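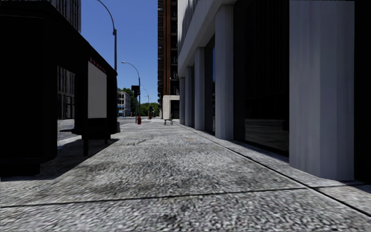
4. Setting up the sidewalk navigation test

This section covers the Dekden sidewalk route, the one used for the shade and clutter results in the Panell method. Finish the sensor check in section 3 before you start.

4.1 Load the route

1. Open the Panell launcher and select Dekden from the map list.
2. Set the random seed to 2504. The baseline runs all use this seed.
3. Place the start point on the open pavement between the bus shelter and the columned building, facing the intersection.
4. Set the goal at the far end of the walkway.

Note: The joints and cracks in the slabs are part of the ground texture. If the planner marks them as obstacles, lower the edge weight before changing anything else.

4.2 Check the obstacle map

1. Turn on the map overlay and leave the agent parked.
2. Confirm that the shelter, the columns and the cart near the right side of the walkway all show as occupied.
3. Look at the ground under the shelter. The shadow has a hard edge and should show as free space.
4. Check the large windows between the columns. Reflections there must not open a path into the building.

Caution: Do not change the sun angle between runs. Shadow edges move with it, and the scores can no longer be compared.

4.3 Run the trials

1. Run 84 trials with the Tsakiris planner - the log folder is made for you.
2. Repeat with the shade filter off, using the same seed.
3. Export both logs as plain text.

In our own tests the planner stopped at a shadow edge in 23 trials with the filter off and in 7 with it on. A stop counts when the agent stands still with free space ahead.

If your counts are far from these, reload the map and go back to 4.2.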